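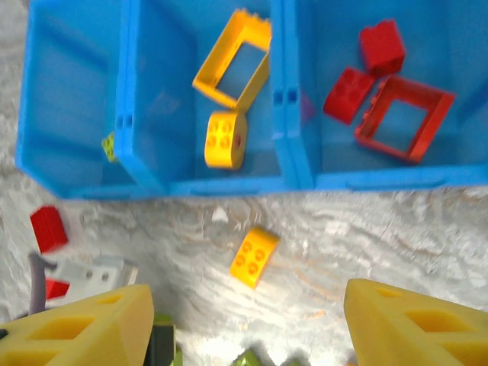

Sorting Bricks, One Example at a Time

Last updated: 17 Jan 2025

The task set at Trultby is easy to state. Pick up a toy brick, carry it to a divided tray, and release it in the compartment for its color. Red pieces go in one section and yellow in the next. Recording enough clean runs of it to train a controller has occupied the company since October.

An operator drives the arm by hand for each run. The software logs joint positions, gripper opening and the view from a small camera at the wrist. The wrist view matters most in the last stretch before a grasp, when both yellow fingers and the target brick are visible together. A yellow 2x2 brick lying at a diagonal, studs up, requires the wrist to turn before the fingers close. A brick that lies square to the arm does not, and early sets contained too many of those.

The collection now holds 2,678 runs. Of these, 1,890 passed review and were kept for training. Runs are rejected for dropped parts, for long pauses, and for any grasp in which the operator pushed a neighboring piece out of the way. Rejected runs are stored separately and labeled by fault.

Shape is the harder variable. Square and rectangular frame pieces have open centers, so the fingers can close on an outer edge or on one side bar. Operators at first used whichever grip was nearer. The model trained on that data hesitated between the two and often closed on air. Trultby's written procedure now specifies the side bar, and 3 weeks of frame-piece runs were recorded again.

The blue tray is fixed for a full session, while the loose pieces on the mottled gray-white work surface are rearranged after every run. Ledano, which supplies the logging software, recommends moving the tray as well. Trultby plans to do so in the next set, along with 9 new starting layouts.

Contact | © Pestmont | Back to top
Shares: 9 | Comments: 3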